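Brastmont Town Supporters Board > General > Free pies for Danladi if he signs

northbank_neil
Seen the butcher on Henton Road has put a sign in his window saying Danladi gets free pies for life if he signs the new deal? Now the curry house is at it as well. What do we reckon, does any of this make the slightest difference?

Huguette Hiebert
No. He's a footballer with an agent and an offer from a club one division up. He isn't going to sit down with his family and weigh up the steak and kidney.

cornerflag70
Bit harsh. It's a nice gesture and it shows the lad what he means to the town. You don't get that at Prosau, where they've had four strikers in three seasons and couldn't tell you the names of two of them.

Huguette Hiebert
It shows him the butcher would like to be in the paper. Which he now is, with the phone number.

northbank_neil
The local paper's sports blog has had a go at it too. Pasting the main bit for anyone who can't get past the adverts:

"Supporters have been told since May that talks are going well. The club has not said how long the contract is, or whether it has been put in writing.

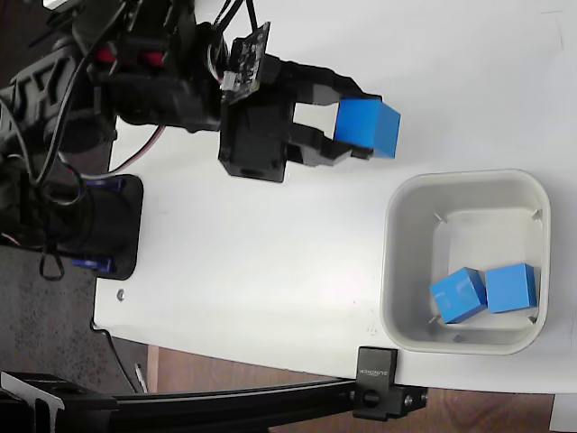
Ekaette Akinola
Football writer

A shop window offer costs very little to make. I asked three of the businesses involved whether they had spoken to the player or the club before announcing anything, and none had. One said he would 'sort the details later'. Fans may enjoy it all the same, but it tells us nothing about where Danladi will be playing next season."

cornerflag70
Miserable article. She was the same about the new stand.

Mitso_V
She was right about the new stand. We were promised 800 seats and got a roof over the away end.

cornerflag70
The roof is good though.

Dagny_N
Has anyone worked out what free pies for life comes to? One a week at the butcher's prices is more than 200 quid a year. He probably spends that on socks. I'd be more interested in what the club are putting up – and they've gone very quiet on that.

Mitso_V
Twelve goals last season and half of them penalties. I'd let him go if the fee's decent.

cornerflag70
Four were penalties. Look it up.

Mitso_V
Four that he scored. He missed two.

Huguette Hiebert
Can we at least agree that the curry house offer has "terms apply" at the bottom?

northbank_neil
It does. I went and looked. Lunchtimes only, and not drinks.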